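Second Shift at the Storitz Bench

At Murside Technical College, the automation practicum meets on Monday evenings, after the machining students have cleared out of the building. Enrollment is capped by bench time. A team gets the arm for one block, runs its program, logs the result and hands over to the next team.

The assignment this term is computer service work. Each team has to program the arm to handle parts of an ordinary desktop tower: drives, cables and small board components. The task was written by Khairul Manurung, who taught industrial controls before he moved to robotics. He picked it for its mix of rigid and flexible parts. A hard drive in a caddy keeps its shape wherever it is held. A cable does not, and a program that depends on a cable lying in one exact place will fail on the next run.

"Most of them start with the drive and think the course is going to be easy," Manurung said. "Then they get to the wiring."

Students work from a task sheet known as the Bondon list, after the lab wing where the course began. It sets 3 graded operations and a larger number of optional ones. Every graded operation is repeated until the team has 125 logged attempts. An attempt counts whether it succeeds or fails, provided the log states the start position, the grip width and the point at which the program stopped. Teams that want the top mark go to 200.

Britta Dreßler, a second-year student, keeps the logs for her team. Her spreadsheet has a column for failure type, and the most common entry is "contact early," meaning the fingers touched metal before they reached the part. The team's first fix was to slow the approach. It made the runs longer and left the failure count where it was. The second fix was to change the approach angle, and that one stayed in the program.
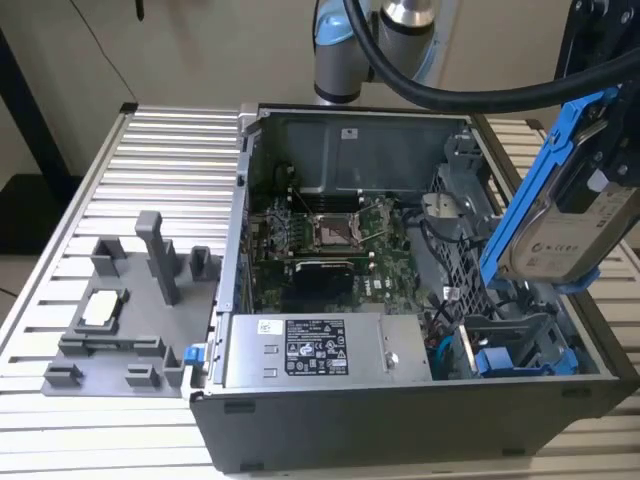
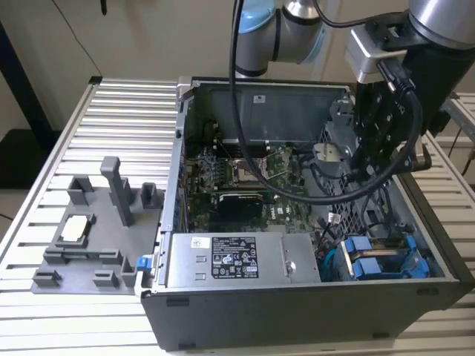
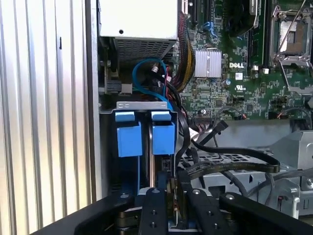
The open tower at the Storitz bench, with the CPU socket exposed on the green motherboard and blue latches at the drive bays.

The drive operation is the first on the list and the one visitors usually ask to see. The caddy has to line up with its bay on two axes before it can slide. An error in tilt is worse than an error in position, according to Saturnino Calvo, the lab engineer. A caddy that is offset will sometimes correct itself against the rails. A tilted one binds, and force on the wrist climbs until the controller halts the move.

Calvo sets the force limit himself and does not let teams raise it. He will let them lower it. Dreßler's group did so in the fourth week and lost an evening to false stops.

Fixtures are the other half of the grade. Teams draw their own part holders and print them between sessions. Manurung marks the drawings before anything is printed and sends back any holder that needs a person to straighten the part by hand. Revisions are numbered, and old versions stay on a shelf in the prep room so that later classes can measure them.

Dirk Ehlers, who took the course two years ago and now works on packaging lines at Baumgart, comes back to review final reports. He reads the failure section first. One report he returned last term listed 148 attempts and described only the successful ones. The team had a week to write up the rest.

Final runs take place in December. Each team receives a start position it has not seen, gets ten minutes to adjust its program and then makes its attempts with hands off the keyboard. The bench is booked through the last week of the term, and the sign-up sheet for the spring section is posted outside the prep room.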